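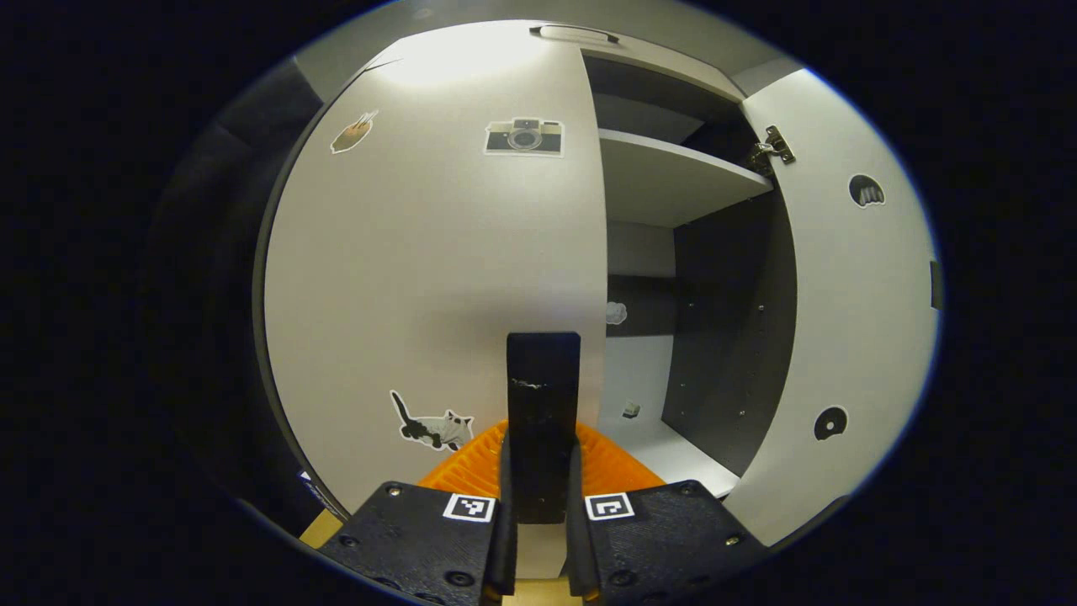 *Asked by Sanne Jacobs on 18/05/2018 in Short Film & Funding*

## Can I apply for a script development grant if my short's already been shown?

Hi all! I've got a feature script I've been chipping away at since January, and I want to put it in for the Kitance development round. It grew out of a short I made with a few friends (six of us, one borrowed car, lots of crisps) which played at a tiny festival last summer.

The rules say the project must be "unproduced and not previously exhibited". The feature is a different beast, with a new ending and a whole second family in it, but two of the characters have the same names and the opening is pretty much the short. Am I out? I've emailed them twice and heard nothing. Also, do they really want the treatment at 2,001 words maximum? Looks like a typo to me, but it's on the form as well.

### 3 answers

**Timmermans**

I had nearly the same thing with my application, and I was fine. The way it was put to me, the feature is the project and the short is background. Say so in your cover note, right up top, and send a private link to the short so they can compare if they fancy it. Don't leave it out and hope, they do look people up.

The thing I'd check is who owns the short. If your friends wrote bits of it, you need something signed by each of them saying you can use the story. Mine was a single page and took ages to get back, as one of them had moved abroad, so start now! Can't help on the word limit, I'd just stay well under.

**prarkico_films**

just apply, worst they can do is say no. I think there were over 190 in last time so they won't be reading the small print on all of them

**Surneo**

I'd be careful with the answer above mine. My script went back unread over a missing signature, so somebody's reading something. Agree with Timmermans on the rest. Ring them instead of emailing, mornings are best. And if your budget page goes past 70 lines the form eats the bottom of it, so save a copy first (I didn't).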